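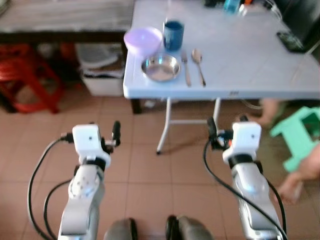 4.2 Collection of Demonstrations

All demonstrations were recorded by teleoperation of a two-armed mobile platform in furnished rooms at two sites, Stundau and Tasberg. The corpus used in this paper contains 339 accepted episodes, spread over 6 room layouts. A layout is defined by the choice and position of the large furniture. Moving a table to another wall produces a new layout; moving a stool does not.

The task family is table setting and clearing. An episode begins when the operator takes control with both arms in view of the head camera and ends when the operator signals completion through a foot pedal. Between these points the operator may drive the base, move either arm, and open or close either gripper. No scripted motions are used at any stage. Episodes in which the operator released control before signaling completion were dropped, with the exception of those marked as recoveries (Section 4.4).

Each episode is tied to a written instruction drawn from the Cinell task list. Instructions name objects by type and, where two objects of the same type are on the table, by color. They do not say which arm to use. We left the choice of arm to the operator, and the resulting split between left and right depends strongly on where the base was parked. We return to this point in the discussion of base placement.

Object placement. Before each episode the tableware was placed by hand according to a printed card. The card gives a coarse position for each item (near left, near right, far left, far right) and an orientation for cutlery. We did not enforce exact positions. Small differences between two settings of the same card are useful variation, and an early attempt to align objects with taped marks on the tabletop gave policies that attended to the tape. In the setting of Figure 3, the bowl, mug, steel plate, knife and spoon are grouped on the near left part of the white table, with both pieces of cutlery pointing toward its front edge. The tabletop in that view also holds a blue bottle and a phone, neither of which belongs to the set of tableware.

Such additional items were permitted in all layouts. The instruction never refers to them, and an episode was rejected if an arm displaced one of them by more than the width of a gripper. This rule was applied by the reviewer from video and is therefore approximate.

Reflective items. Steel plates and cutlery were kept in the object pool despite the difficulty they cause for depth estimation. Depth on a polished plate is often missing over the flat center and present only along the raised rim. The policy takes color images alone as input, so missing depth does not affect training directly, but it does affect the automatic grasp labels described in Section 4.3. For steel items these labels were checked by hand. For thin cutlery lying flat, the label marks the handle and ignores the bowl or blade.

Viewpoint. The head camera is fixed relative to the torso during an episode and is pitched downward so that both grippers stay visible in the rest pose. One result is that a large share of many images is floor. In Figure 3 the tiles cover most of the lower two-thirds of the view, while the near tableware sits in the upper part and the items toward the back approach the upper border, where the bottle cap is lost. We considered cropping the images before training. Cropping to the tabletop raised the effective resolution on small items but removed the arms from view in the approach phase, and the policy trained on cropped images overshot the table edge more often. The full image is used in all experiments reported here.

People in view. Operators sat outside the working area, but the rooms were not cleared of other people, and hands, feet and legs appear in part of the corpus. Figure 3 includes a hand with its forearm and part of a leg or foot, near the mint green stool at right. We kept these episodes. Faces, where present, were blurred before the data left the recording machine. Limbs were not masked, as masks that move with a person leave an edge that is easy for a network to pick up.

Time alignment. Camera images and joint readings were stamped on the same clock and resampled to a common rate after recording. Gripper commands were kept in their original form — the opening width requested by the operator — and the measured width was stored next to them. The two differ whenever an object is held, and the policy is trained on the command. Training on the measured width gave a weak grip on the mugs.

Review. Every episode was viewed once at double speed by a reviewer other than its operator. The reviewer used the Kulkarni annotation tool to accept or reject the episode and to mark the start and end of each contact. A total of 42 episodes were rejected at this stage and are not part of the count given above. The most common cause was a wrong object — typically a spoon taken where the instruction named a knife — followed by contact between the two grippers during a handover.

Held-out set. From the accepted episodes, 32 were set aside for validation before any model was trained. They were chosen by placement card, so that no card in the validation set occurs in the training set. Room layouts are shared between the two sets. The validation error therefore measures transfer to new arrangements in known rooms and says little about unseen furniture, which is tested separately on the robot in Section 5.3. The split was fixed on 29 Aug 2019 and was not changed afterward. Recordings made in June, before the camera mount was replaced, are excluded from both sets.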